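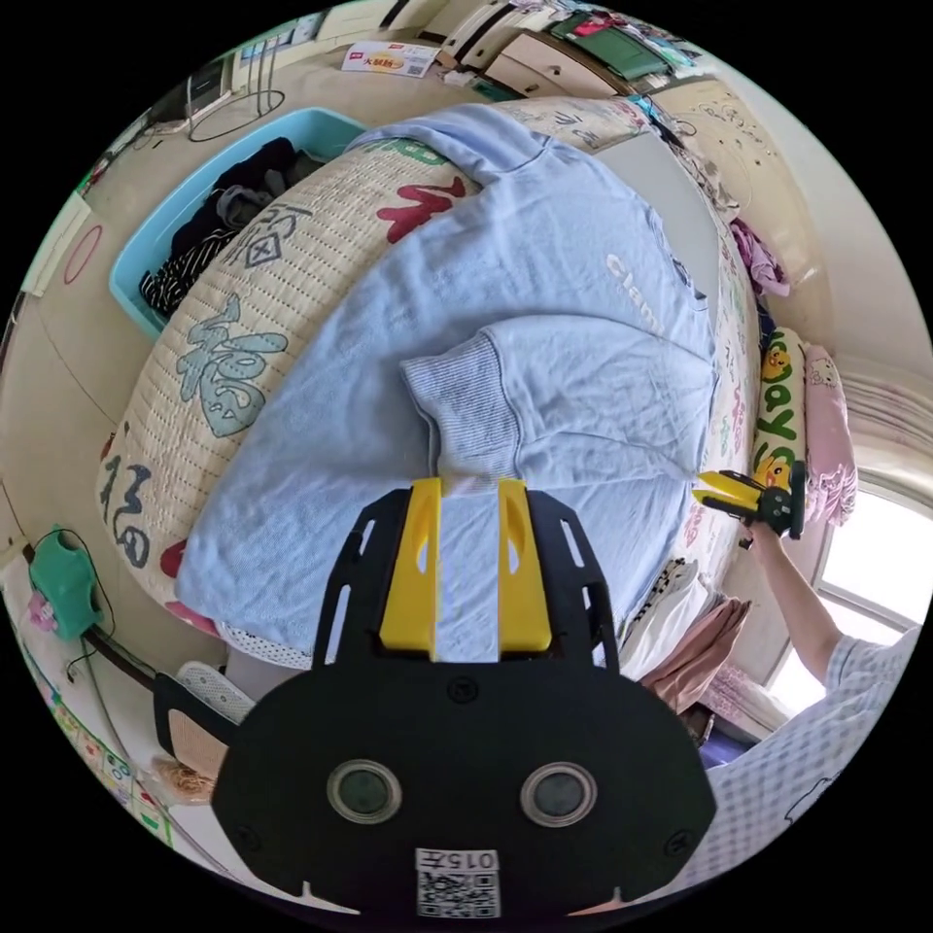 # Folding a sweatshirt on a bed: what slows people down?

Project report, Home and Textiles module, May

I picked this topic thinking it would fill a week, and it took over most of my term! My question was simple: does the surface you fold on change how tidy a thick sweatshirt ends up?

## How I did it

Three surfaces went into the test: a bare mattress, a bed with a woven mat on top, and the big cutting table in the Brutlow workroom. Everybody folded the same way. You lay the sweatshirt face down, bring in one side with its sleeve, then the other, then fold the hem up to the collar. I logged 271 folds altogether, and 125 of them were on the woven mat. Ilse Eichhorn timed the first batch and taught me to smooth the fabric from the middle outwards, a trick I now use on everything I own.

## What I found

The table was quickest, as I'd guessed. The mat was the nice surprise. Fabric slid about on the bare mattress (very annoying with the sleeves), but the weave gripped it just enough to keep a crease in place while you reached for the other side.

Cuffs were the real trouble. If a ribbed cuff gets tucked under the body early on, it makes a lump that stays right through to the last fold. Pulling both sleeves out straight before starting fixed nearly all of my lumpy ones.

Hoods are a whole other project. I tried a few and gave up, so they aren't in the results.

## Storing them

I also compared stacking flat with standing the folded tops upright in a plastic bin. Upright won easily for finding things, though a half-empty bin lets them slump. A rolled towel down one side props them up well.

Next I'd like to try knitted jumpers, and I've already asked Ilse for hers.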